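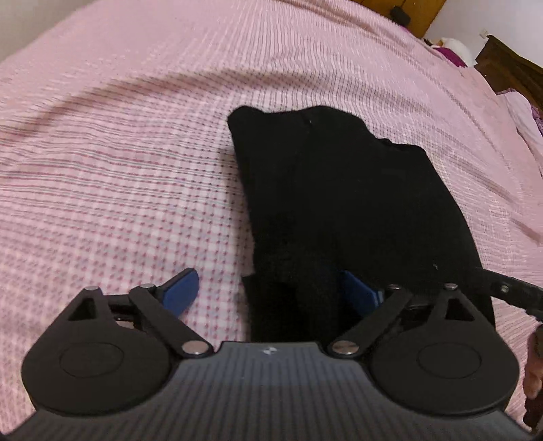 Chapter 4
When the Machine Joins the Crew

I spent my first real job in the back room of a commercial laundry, and I still fold towels the way I was taught there: in half, in half again, then in thirds, with the edges tucked in so the stack looks good from the aisle. I bring this up because almost every book on workplace automation starts in a car plant, and I'd like to start with folding. Most of us have done it. Most of us think it's easy. And it has held out against machines far longer than welding a door ever did.

Think for a minute about the last sweater you put away. You probably shook it once, found the shoulders without looking, and laid it flat while you were talking to somebody or listening to the radio. Your hands knew how much the yarn would stretch. They knew when you had two layers between your fingers when you only wanted one. Try writing that down as a set of instructions (I ask my students to do this every February, and the results are wonderful and useless) and you'll get as far as "pick it up" before you're in trouble. Pick it up where? How hard? A car door has the same shape this morning as it had last night. A sweater has whatever shape it landed in.

So this is a chapter about soft work and the people who do it, and about what happens to their day when part of that work gets handed over. We'll look at one workplace in detail and then widen out to hotels, hospitals and home care, where the same questions keep turning up in different uniforms.

4.1 The Matcombe laundry

Matcombe is a linen and garment service. It takes in bedding from small hotels, clothes from a few residential homes, and knitwear from people who don't trust their own washing machines. When I first visited, the folding room had 18 people on the day shift. The owners had signed up with a company called Finside to bring in gripping and folding machines, two fingers and a camera in place of two hands and a pair of eyes, and everyone in the room had an opinion on how that was going to go. Mine was that it would go badly. I was partly right, and we'll get to which part.

The plan on paper was simple enough. Finside's system, which the staff called Evik after the name printed on the login screen, would learn from the folders themselves. For 30 minutes of each shift, a worker would put down their regular load and do the job with a hand-held gripper, closing its fingers on a sleeve or a hem and moving the garment wherever it had to go. The recordings would then be used to train the machine. Before anything was switched on, the team wanted 800 garments on record, and they wanted them on tables, on shelves, on beds, anywhere a piece of clothing might end up.

If you have never tried to work with two stiff fingers when you're used to ten soft ones, borrow a pair of kitchen tongs and go fold a T-shirt. I mean it! Do it before you read on. You'll notice that you slow way down. You'll also notice that you start making decisions you didn't know you were making – which corner first, how deep to pinch, whether to drag or lift. The folders at Matcombe noticed that too, and it changed how they talked about their own work. One of them told me she had been folding for most of her adult life and had never once been asked how she did it. Now she was being asked every day, and she found she had a lot to say.

That's the first thing I'd like you to hold on to. Automation projects are usually described as taking knowledge out of workers and putting it into machines, and there's truth in that. But somebody has to say the knowledge out loud first, and a workplace where skill has been said out loud is a different place. People there started to argue about the right way to handle ribbed cuffs. They started to ask what their know-how was worth.

4.2 Who pays for the slow hours?

The second thing is money, and it was much less cheerful. Pay at Matcombe included a bonus for pieces folded per shift. Half an hour with the gripper meant half an hour of very few pieces, and nobody had thought to adjust the bonus. For 2 weeks the most willing teachers in the room were also the ones losing the most pay. The supervisors heard about it on a Monday, loudly, and the rule was changed by lunch, but the bad feeling hung around a good deal longer than the rule did.

I've seen versions of this in nearly every workplace I've visited. The equipment gets a budget. The training time gets squeezed out of somebody's ordinary day. Szekeres, the hotel group we'll meet in section 4.4, handled it quite differently by paying a flat rate for recording hours, and I'd like you to compare the two cases when you get there.

Words to know before you go on

Soft goods: items that change shape when handled, such as clothing, bedding and towels.
Demonstration: a task carried out by a person so that a machine can be trained from the record of it.
Tacit skill: know-how a person uses without being able to explain it easily.
Piece bonus: extra pay tied to the number of items finished.

Before section 4.3, pick a task you do with your hands at work or at home and write down each step. Then have a friend follow your list exactly, with no help from you. Keep the list and your friend's complaints, and bring both to class. We'll use them when we look at how the folding jobs at Matcombe were rewritten.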